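Drallow Hand Grip, the one I keep reaching for

I've been teaching our arm to sort and fold washing since May, and nearly all of it has been done with the Drallow in my own hand. You hold it, you squeeze, you do the chore the way you'd do it at home, and the recording becomes the lesson (no joystick, no headset, hooray!). I got through 80 tries on a Friday and my wrist was still on speaking terms with me.

What you get: the grip, 2 spare finger links, a charging lead and a licence for the Gristell replay software. Spares ship separately.

Stretchy things are where I like it best. A gathered elastic waistband or cuff wants to spring away, so pinch near the band and let the rest hang.

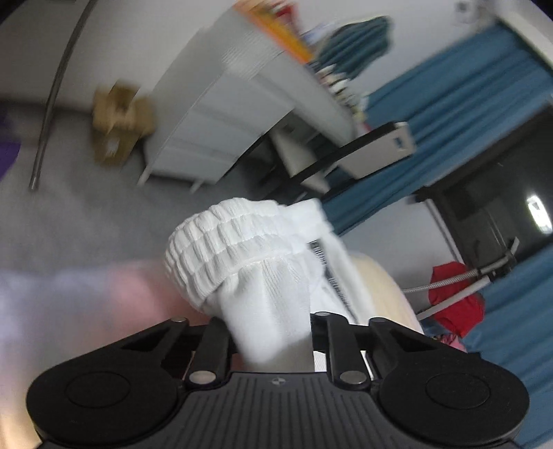
Kilian Gasser reckons I'm too quick with it, and that his arm learned more from 8 slow lifts than from a whole morning of fast ones. He still does his socks by remote control on the Vergara, mind you, and wouldn't swap.

Colour: black only. Order code 366.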